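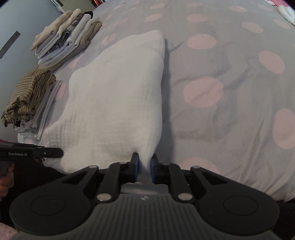

Does the order of bed-making steps matter? In our homes it did, mostly for time, and pillows left until last gave the fewest repeats.

4.2 Soft items on the bed
Rimavside set, 106 beds, 1,382 handlings logged. Pillows, towels, light covers. Crinkled gauze was the slow one. Ribs hide the fold line, so people smoothed first and then folded, often twice.

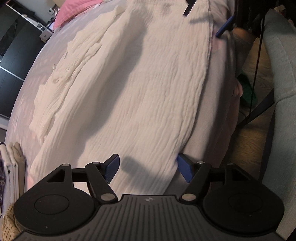 and smoothing was not counted as a seperate step in the Lerkano scheme, so the totals in Table 2 run low for gauze. We kept it in. Terry towels easier: thick edge, quick to find by hand. Sunday beds slower overall, no clear reason (see 5). Polka dot duvets gave coders a handy reference for were an item lay.

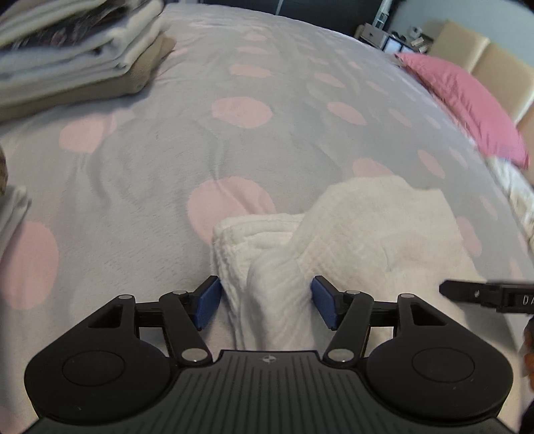 Figure 5. White terry towel, part folded, on a grey duvet with pink dots.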